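I've been meaning to write about my reading list app for ages, and since the rain kept me indoors all of March I finally have no excuse. It's called Skekow, and I use it to keep track of every book I finish, with a date, a rating and a few lines about what I thought of it.

My old list lived in a spreadsheet that had grown to 496 rows, and moving it over took me most of an evening. The import choked after the first 300, so I split the file in two and tried again, and that did the trick – apart from the accents, which came out as little question marks. Poor Agathe Maillard, who lent me half of those French novels, would have been horrified!

What I like best is the shelf view. You can group books by author, by year or by any tag you make up, and I have over 20 tags already (far too many, I know).
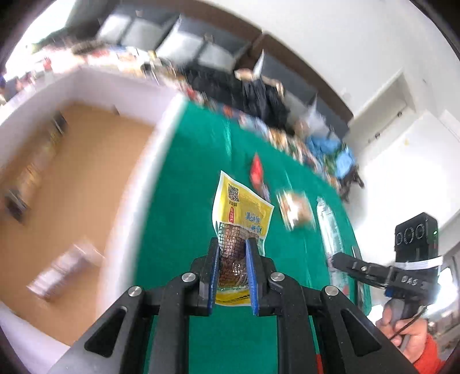
The search is the one part I still grumble at. It only looks at titles, so if I remember a phrase from my own notes I have to scroll and scroll until I find it. Velimir Bošković tells me that Hladun, the app he uses, searches everything, but it wants a monthly fee and I'm stubborn about those. I'll stay where I am for now, and tonight I'm going to fix those accents.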